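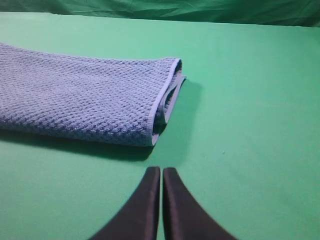 Prüfliste Greiferplatz, Zelle Vadis, Stand 2019-06-27
Prüferin: Soledad Achterberg. Gegengelesen: Wendell Quintanilla.

Die Liste gilt für alle Arbeitsplätze, an denen ein Roboter Textilien greift und faltet. Sie wird vor jedem Schichtbeginn ausgefüllt, auch wenn am Vortag nichts verändert wurde. Beim Arbeiten mit Waffelstoff, wie bei dem hellblauen Handtuch auf der grünen Fläche, bitte besonders auf die Lagen am gefalteten Ende achten: zwischen ihnen sind kleine Öffnungen, und dort kann eine Fingerspitze hineinkommen.

1. Not-Halt gedrückt und wieder entriegelt, Meldung im Bedienfeld gelesen.
Ergebnis: in Ordnung.

2. Greiferfinger ohne Grat und ohne Risse, Schrauben fest.
Ergebnis: in Ordnung. Kommentar: Kanten mit dem Handschuh geprüft, nicht mit bloßer Hand.

3. Greifkraft nach Datenblatt eingestellt, Wert eingetragen.
Ergebnis: 9 N. Kommentar: Der alte Wert stand noch auf dem Aufkleber, Aufkleber ist entfernt.

4. Arbeitsfläche glatt, Unterlage liegt ohne Falten, keine losen Teile im Greifbereich.
Ergebnis: in Ordnung. Kommentar: Flusen bitte vor dem Start wegnehmen, auch einzelne.

5. Reduzierte Geschwindigkeit im Einrichtbetrieb aktiv.
Ergebnis: 84 mm/s, in Ordnung.

6. Schutztür und Türschalter geprüft.
Ergebnis: Mangel. Kommentar: Tür schließt, aber der Schalter reagiert spät - Firma Fekete ist informiert. Bis zur Reparatur kein Automatikbetrieb.

7. Kabel am Handgelenk ohne Zug und ohne Knick.
Ergebnis: in Ordnung.

Nächste vollständige Prüfung im August, Protokoll Nr. 238.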